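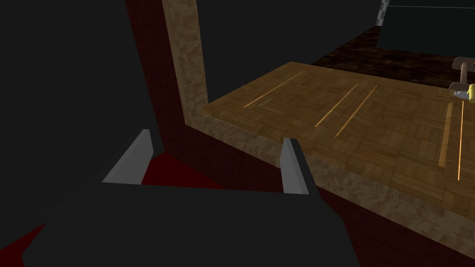 June
Lourenço Antunes

Teaching by remote control in the kitchen sim - project report

Started out wanting to teach four tasks. Ended up with one and a half. The one is reaching over the counter and closing the gripper at a chosen spot, the half is doing the same with something in the fingers afterwards. Everything was done in simulation, on the lab machine with the good graphics card, which I shared with two other groups, so most of my recording was done after 9 pm.

The plan was simple. A person drives the arm by remote control, the computer saves what the arm did and what the wrist camera saw, and a small network learns to copy it. The remote part is a Zodomura hand controller, the cheap one, borrowed from the equipment desk. You hold it, squeeze the trigger to close the fingers, and the arm follows your hand. The simulator setup is called Wurndale and was left by last year's students, I changed the start positions and the recorder and not much else.

Setup notes

Wrist camera is fixed behind the fingers, so the gripper always takes up a big part of the view. I thought of this as wasted pixels at first and tried cropping it out. Bad idea. Without the fingers in view the network lost track of where it was compared to the counter and the reaching got worse right away. Put it back.

The kitchen has a parquet counter top with a pale wood trim at the edge and dark red fronts. The counter texture is busy and I worried about that a lot more than I needed to. What really caused trouble was the thin orange lines on it. From the wrist view they are thin enough that at the low image size I trained on they came and went from one step to the next. I doubled the image size after the first week, training got slower, the flicker got less.

Recording

Each try starts with the fingers open, arm pulled back near the cabinet. I drive it over the trim, line up, go down, close. Then button to save or button to throw away. The two buttons are next to each other on the Zodomura and I mixed them up more than once, so a few bad tries are in the saved set and a few good ones are gone. After that I put a confirm beep on the throw-away button.

Total recorded was 497 tries. I kept 189 of them. That looks like a terrible ratio but a lot of the early ones were me learning to drive. The mapping from hand to arm was in the controller's own frame and not the camera's, meaning if you turned your wrist the directions stopped making sense on the screen. Fixed this on a Saturday, should of done it first. Every try recorded before the fix got dropped, even the ones that looked fine, since the motion in them has a wobble you can see when you plot it.

Also there is a pause problem. When I was lining up I would stop and think, and the recorder kept going. So the data was full of the arm sitting still above the counter, and the first network learned to do precisely that. It went out to the counter and stayed there. I cut out the still parts with a small script (speed under a limit for 32 steps in a row, delete) and retrained.
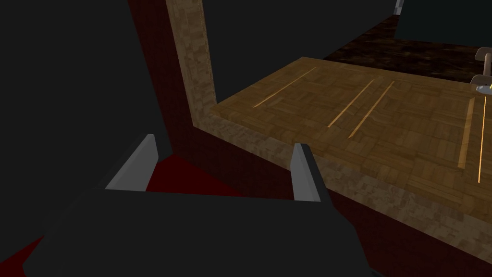

After the cutting it at least moved all the way through. The next thing that showed up was depth. With one camera on the wrist it is hard to tell how far the fingers are above the wood, for me too when I was driving, I used the trim as a guide and came down along it. The network picked up the same habit. Start it close to the trim and it does well, start it further in over the counter and it comes down too early or hangs too high.

I asked for a second camera on the side but the Wurndale recorder only writes one stream and I did not want to rewrite it with three weeks left. Whoever picks this up should do that before anything else.

Comparing the two ways of showing

The proposal said I would compare remote control with hand guiding. You can't really grab an arm in a simulator, so for the hand guiding part I used the mouse to drag the gripper from point to point and let the planner called Bravo fill in the path between. It is not the same as pushing a real arm around and I shouldn't claim it is.

Still, some differences worth writing down. Dragging gives smoother paths and no pauses. It's slower to record at first and then gets faster. The paths all look alike, and the network trained on them was very neat until it got pushed off the path a little, then it had no idea what to do. The remote control ones are messy, my hand overshoots and comes back, and I think that coming back is the useful part. The network trained on those could recover from small errors. I can't prove it with the amount of data I have.

Mixing both sets gave me the best runs, but I only trained the mix once, so don't read too much into it.

Things that cost time

- Controller battery. Lags before it dies, no warning light.
- Saved the gripper opening in the wrong units for two days. Fingers either all open or all shut after that, nothing in between.
- Clock on the recorder and clock on the sim were off by 8 steps. Pictures were behind the motion. Found it late, shifted the whole set, retrained again.
- Moved everything to the Prundness server when our disk filled up, and the copy skipped some folders without saying so.

The clock one hurt the most. With the pictures late, the network saw the fingers in one place and was told the move for another, and the result was a sort of shaky overshoot that I blamed on my own driving. If you see shaking in your runs check the timing first.

What is left

The holding part is not done. Closing on something and then carrying it needs the trigger value to stay steady and my finger does not stay steady over a long try. A latch on the trigger would help, press once to hold and again to let go. I wrote half of it and it is in the branch, untested.

I also wanted to have somebody else drive. All the kept tries are mine, so the network copies how I move and nothing else, right down to coming in low on the left. Two people said they would try it and then finals happend. Code and the kept tries are in the shared folder under Wurndale, ask me for the notes on the time shift, they are on paper.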